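Search this site Go

Mahama Bakery adds a twisted loaf to its August range

Mahama Bakery will start selling a new twisted loaf in August at its 6 shops and through the Zeter grocery stores that already carry its bread. The loaf is called the Uvunetti. It is shaped by hand and weighs the same as the bakery's standard white.

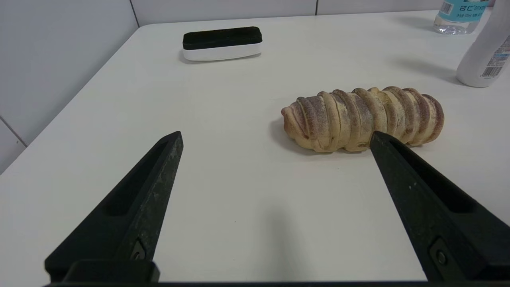
BREAD & BAKING

The Uvunetti is long and coiled, pale golden-tan with streaks of reddish-purple and brown. The ridges have a light dusting of fine powder. It slices best with a serrated knife, cut straight across the twist.

The bakery ran a trial last winter and sold 1,943 loaves in five weeks. Shoppers filled in 197 comment cards, and the most common request was for a smaller size – that will follow later in the year.

Loaves come out at 5 a.m. and are on shelves by opening time. Justeck is handling deliveries to the Zeter stores. Cafes and restaurants can place standing orders through the bakery's trade desk.

Filed under: Company News, New Products

Press contact: Mahama Bakery press office | © Mahama Bakery. All rights reserved. | Back to top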